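How Does a Robot Know Where the Pen Is?

Written by Vasanthi Shetty for the Iketti young readers' pages

Pick up a pen. Go on, any pen, I'll wait.

Done? I bet that took you a second or so, and I bet you didn't think about it much. Your eyes found the pen, your arm went out, your fingers closed and up it came. Now try telling somebody else how to do it, with their eyes shut, using only words. "Left a bit. No, the other left! Down. Down more. Stop, that's the table!" It gets silly very quickly (my nephew ended up with a hand in the butter).

Writing software for a robot is a lot like that game. I do it for my job, and I still find it a bit magical when a line I typed on a keyboard turns into an arm moving on the other side of the room. My program is called Nillen, and it has to do four different jobs, one after another, very fast.

Job one: looking

A camera gives the computer a picture, but to a computer a picture is only a huge grid of numbers. Each number says how bright or what colour one tiny dot is. There's no label on it saying "pen". So the first part of Nillen hunts for patterns. It has been shown lots and lots of pictures where a person has already drawn round the pens, and bit by bit it has learned what pens tend to look like: long, thin, same width most of the way along.

This part is called perception, a grown-up word for noticing things. It does make mistakes! Nillen once told me, very confidently, that a table edge was a pen. It was long and thin, I suppose.

Job two: working out where

Spotting the pen is only half of it. How far away is it? Which way is it pointing? Hold one finger up and look at it with one eye, then the other. See how it seems to jump sideways? A near thing jumps a lot and a far thing hardly jumps at all, so by comparing two views you can work out distance. Software can do the same sum, with two cameras or with one camera that moves to a new spot.

The direction matters too. If a pen lies at a slant, the gripper has to turn until its fingers are on either side of the thin part. Try to grab it end to end and you'd need enormous fingers.

Job three: making a plan

Now we know where the pen is and where the gripper is. Can't we just draw a straight line between them? Sometimes. But suppose there's a lamp in the way, or a pot of scissors, or another robot arm! The planning part of Nillen imagines lots of different routes and checks each one for bumps before anything moves at all. On one tricky afternoon in November I watched it try 121 routes on my screen and throw out every single one. I had told it the table was taller than it was, so as far as it knew the pen was buried inside the wood. My mistake, and I had to own up.

You can do planning at home. Put three cups on a table with a raisin behind them, and before you reach for it, trace the path in your head. Will your elbow hit anything? People always forget the elbow.

Job four: moving

The last part is called control. Each joint in the arm has a motor, and control tells each motor how hard to push. Then it checks: am I where I should be? A tiny bit low? Push up a tiny bit. Check again. It goes round and round like this many times every second, the way you keep making little wobbles with your hands to hold a bike straight.

Gripping is control too. Squeeze too softly and the pen slides out. Squeeze a ripe strawberry as hard as you'd squeeze a hammer and, well, you've made jam.

Why put a camera on the wrist?

A camera up on the ceiling can see the whole table, but the arm often gets in its own way, like when your own head blocks the light while you're drawing. A camera near the gripper gets a much closer look, and its own fingers are always in the view. That's handy, as the software can see the fingers and the things beyond them all in one go.

Have a look through one for yourself. The big dark shapes at the bottom are the fingers belonging to the arm with the camera on it. The second arm comes in from the left, and its gripper is just above a black marker lying on the table. Can you tell which way the marker is pointing? And if you were the planning part, which things would you want to steer round?
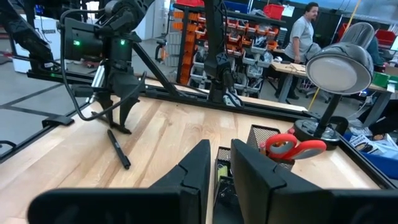

Words to know

Perception: turning camera pictures into facts, such as "there is a pen, and it's over there".

Planning: choosing a route before you move.

Control: checking and correcting, over and over, while you move.

Gripper: a robot's hand. Plenty of them have just two fingers, and you'd be surprised how much you can pick up with two. Try it with your socks tonight!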